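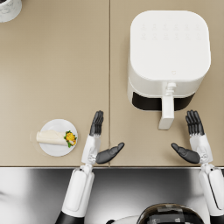
Busisiwe Ndlovu told me over the phone that she'd stopped cooking proper dinners altogether by the time she found us, and that she missed the smell of onions more than anything. I wrote that down on the back of an envelope and it has been stuck above my desk ever since. So I'm very happy to be writing this one!

11 August 2022 – For immediate release

Umine, the small-kitchen supper club I started at my own table, is publishing its first cookbook. It's called Suppers for Two, it comes out through Broltar, and every recipe in it feeds two people and takes 30 minutes from getting the chopping board out to sitting down.

We began with a weekly email (one recipe, a shopping list and usually a moan from me about the price of butter). We now have 3,000 subscribers, and an awful lot of them write back. They live in bedsits and shared houses and flats where the oven has been broken since they moved in. Most of the book came out of those letters. The chapter on leeks certainly did – I don't even like leeks that much, but I was outvoted.

You'll find sticky sausages with apple, a smoky aubergine thing I make far too often, cheese scones, salmon with peas and mint, and a treacle pudding that I argued about with my editor from June onwards. There's a chapter for the hob and a chapter for the air fryer, plus a short one for evenings when toast is all you can face.
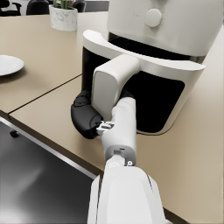 Inese Toom wrote in to ask whether the potatoes really don't need parboiling, as she'd tried them both ways and her family couldn't agree. They don't, Inese! Cut them small, dry them well in a tea towel and go easy on the oil. It's on the potato page, with a note about which sorts go floury and which stay waxy.

The drawings are by Jella, the studio that has done our email headers from the start, and the book lies flat when it's open, which I begged for. We've used metric weights all the way through, with spoons for the little things.

To celebrate we're having an open evening at Vondráček, the café that lets us use its back room in winter. Come and eat scones. Entry is free but please let us know you're coming so I can bake enough.

Review copies, recipe extracts and interviews are available on request from the Umine press desk (it's me, I answer everything, though mornings are best). Extracts may be reprinted with a credit to Umine and Broltar.

Ends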